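From: Kwok-wai Yu
To: ullska-users
Subject: Re: [ullska-users] Workspace won't resolve after moving to the new package index

Hi Hiu-tung,

I tried your steps on my own machine on Monday and got the same result, so you can stop suspecting your install. More on that below the pictures. 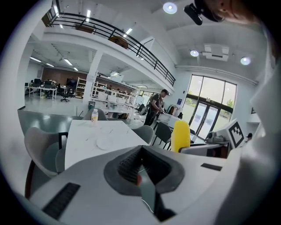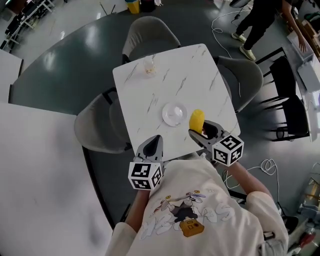
Both at the marble-patterned table, the second one with the sponge.

On Monday Hiu-tung Au wrote:

> Hello all,
>
> I have a workspace with nearly 200 modules that builds fine against the old index. After I changed the source to the new one, Ullska shows the top-level entries in the Sources view but every one of them says "unresolved". If I press Reload the progress bar gets to the end and the list looks the same as before.
>
> What I have tried:
>
> - deleting the cache folder and restarting
> - removing the source and adding it back
> - starting with a blank workspace and importing only the Praseck module
>
> The last one works, but only until I add a second source. Then both go to unresolved. The log has one line, "timeout after 3000", with no unit and no module name.
>
> Is there a setting I have missed? I would like to avoid going back to the old index if I can.
>
> Hiu-tung

The setting you want is resolve.timeout, and the number in your log is in milliseconds. The default of 3000 was fine for the old index, where the whole listing came down as a single file. The new index sends one small file per module, and Ullska counts the time for all of them together against the same limit. With a workspace your size it runs out before the end, and then it throws away the part it did get. I think throwing it away is a bug and I have filed it as one.

For now, put this in the workspace settings file (the one next to your sources list, and leave the one in your home folder alone):

```
resolve.timeout = 60000
resolve.parallel = 4
```

Close the workspace before you edit the file. Ullska writes its settings out again on exit and will overwrite your change if it is open. After you open it again, use Reload All. Plain Reload only looks at entries that changed, and a failed entry is not counted as changed.

I would not set resolve.parallel any higher than that. I tried a larger value and the index server began refusing connections, and those show up as "unresolved" too, with nothing in the log at all.

About your blank workspace test - the second source matters because of how the two are merged. When any source fails, the merged list is marked as failed and every entry under it gets the same label, including the ones that loaded without trouble. You can see the true state if you right-click a source and pick Show Details. The Seneviratne source in my own workspace had all of its modules there, although the main list said otherwise.

Two other things I ran into while testing:

1. If you have the Flondon add-on installed, it keeps its own copy of the source list and does not notice edits made by hand. Turn it off, reload, then turn it back on.
2. Version ranges with an open upper end now pick up preview builds from the new index. The old index hid those. Add "release-only" after the range if you don't want them.

The second one is easy to miss because the build still passes. I only noticed when the Praseck module asked for a newer runtime than we ship.

If it is still unresolved after the change, please send the text from Show Details for one failing source, along with your sources list. The full log won't help much at the normal level. You can raise it with log.resolve = detail, but it gets long, so please attach it as a file and don't paste it into the message.

I will add the timeout part to the migration page in the wiki this week. If somebody with a larger workspace than Hiu-tung's can tell me what value works for them, I will put that in as well.

Kwok-wai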